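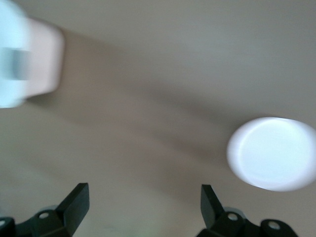

4.2 Reissues and the listening panel

The second part of the study considered how listeners judge an album when it returns to sale in an altered form. Twenty years of catalogue entries from the Fernent label were examined, yielding 3,194 separate releases. Of these, 69 were reissues in which the running order differed from that of the first pressing. Changes made only to sleeve notes or artwork were left out of the count.

A panel of 200 listeners was recruited through record shops and two local radio stations. Each listener heard one album twice, once in the original order and once in the order used for the reissue, with a gap of a week between sessions. Sessions began at seven in the evening and were held on a Monday. Listeners were not told which version they were hearing, although some who already owned the record recognised it at once. Their answers were kept and are reported separately in Section 4.4.

As Figure 3 shows, scores for the opening track changed little between versions. The closing track was far more sensitive to its position. Where a slow piece had been moved from the end of the record to the middle, listeners tended to rate the whole album as less complete, even when they gave the piece itself the same mark. The effect was strongest for Vudness, the second album by Jurnden, whose reissue placed two single versions after the original last song.

Figure 3. Mean listener scores by track position, original order and reissue order.

These results agree in part with Szczepańska, who argued that the end of a record carries more weight in memory than its beginning. They do not support her further claim that bonus tracks are ignored by regular listeners. Grabowska and Man reached a similar view in their work on cassette editions, where the break between sides made the order of songs harder to change. The present panel heard no cassettes, and the question of side breaks is taken up in Section 5.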